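Paid participants wanted: reading and rating handwriting written by robots

Soltari is looking for people to take part in a study at our Lorkstead site this May. The study is part of a research project on two-armed writing, led by Riku Noguchi. You do not need any technical background.

We are working on a method that lets a pair of robot arms write short words on a small whiteboard with a marker pen. The arms learn from recorded demonstrations. What we need now is a fair measure of how readable the results are to people who have never seen the words before.
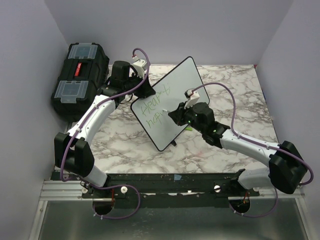 Our first round of ratings used 1,032 written words, and 255 of them were read differently by different people. That is too many for us to settle among ourselves, so we are asking for fresh readers. Staff have seen the word lists and cannot take part.

What you will do

You will sit at a screen and look at up to 80 pieces of writing, one at a time. For each one you type what you think it says and give it a mark for neatness. If you cannot read a word, you leave it blank – a blank is a useful answer. After a break you will watch the arms write and fill in a short form about it. 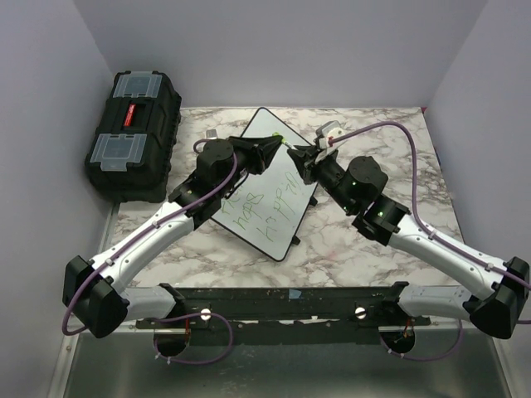 Sessions take two hours, including the break, and start at 10 am or 2 pm. We have 30 places.

Who can apply

You should be 18 or over and read English comfortably. Glasses and contact lenses are fine. We would like to hear from left-handed people in particular, as we had very few last time.

Payment is by gift voucher on the day, and bus or train fares are refunded if you bring your ticket. Your answers are stored under a number and your name is kept separately.

To apply, write to Osamu Kudo at the Soltari office in Lorkstead with your name, your age and which start time suits you. Please say if you need step-free access.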